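Skuvalach Kitchen Refit – Progress Report, June

Prepared for: Jonduro grant office
Work package 2: counter surfaces and drinks station

Status. The replacement worktop is in place and in daily use. It was supplied by Farouk, cut to the drawing issued in the last period, with rounded corners as specified. The old top has been removed and disposed of. Spending on this item stands at 2,000, within the approved line.

Surface. The finish is pale and matte, with no pattern. Staff had asked for a darker top; the pale one was kept so that spills and crumbs show up at cleaning time.

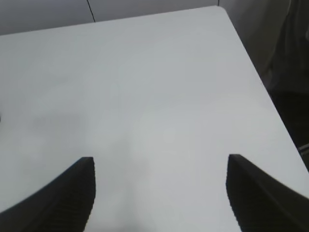

Fixing and leveling are complete. The joint at the wall has still to be sealed, and the sealant is on order from Skerneo. Work package 2 is 80 percent complete by cost. The remaining items are the seal, the splash strip and the drip tray.

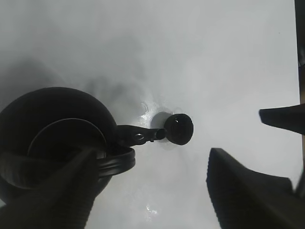 The drip tray was added to the scope this period at no extra cost. Hot drinks are the main use of this counter, and wiping down is left to whoever made the last one. Water collects in small amounts where vessels are set down – there are droplets and a thin film around the knob of the black kettle-type vessel, and a smaller spot farther off. A tray of some 7 mm depth should hold this. The size will be set once the position of the vessel is agreed with staff.

Next period. Seal the wall joint. Fit the splash strip. Order the tray and issue the cleaning instructions. No change to the end date is requested.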